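Buying grippers on a small budget: a talk with the lab manager at Nastska

10/6/22

The lab manager at Nastska keeps her equipment budget in a spreadsheet that she has rebuilt, by her own count, more times than she would like to admit. We met in the break room over very strong coffee, and she talked for most of the afternoon about what it takes to outfit a group that records people doing everyday tasks with hand-held grippers. I had come with a list of questions and got through maybe half of them.

"Everybody wants to start with the price of the gripper," she said. "I understand it, I did the same. But the gripper is the easy line. You get a quote, you put it in the box. What got me the first year was everything hanging off it – the screws, the spare finger links, the cables, the storage, the hours somebody spends at a bench putting a joint back together."

Her first request, written in July, asked for $3,538 and covered two pairs of grippers from Jullar plus a small cushion for repairs. The cushion was $242. She laughed when she told me that, and then she got up to refill both our cups before going on.

"It lasted a few weeks! I had figured on one set of spare links per pair, and I really thought I was being careful. Now I ask for spares in the same order as the grippers, because a second shipment costs you the freight all over again and you sit there waiting for it."

She also got a quote from Dovari, whose grippers came out cheaper per pair but with a longer wait on parts. She still goes back and forth on it. For a group with a flexible calendar, she thinks the cheaper pair might be the right choice, and she has told people so.

I asked what she spends on the objects themselves, the things people pick up and put down all day. Around 80 dollars a month, she said, and she would fight for every dollar of it.
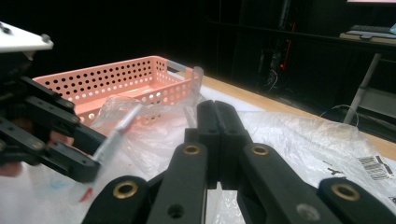
"You want things that are awkward," she went on. "Thin things, slippery things, bags that won't hold their shape. A wooden block tells you very little about whether you bought the right fingers. So when a salesperson brings a demo unit, I hand over our own stuff and ask them to use that. The good ones are happy to do it. One fellow spent a whole lunch hour at our table and I ended up giving him the order."

Next year's plan has $800 set aside for software from Xenos, which she hopes will take some of the sorting work off her two part-timers. She is less sure of that line than of any other, and she has asked for a trial before she signs.

As for groups just starting out, she would tell them to buy one pair, use it hard for a month, and write down everything that wears out or goes missing. "Then do your budget," she said. "And put in a line for tables. I forgot tables."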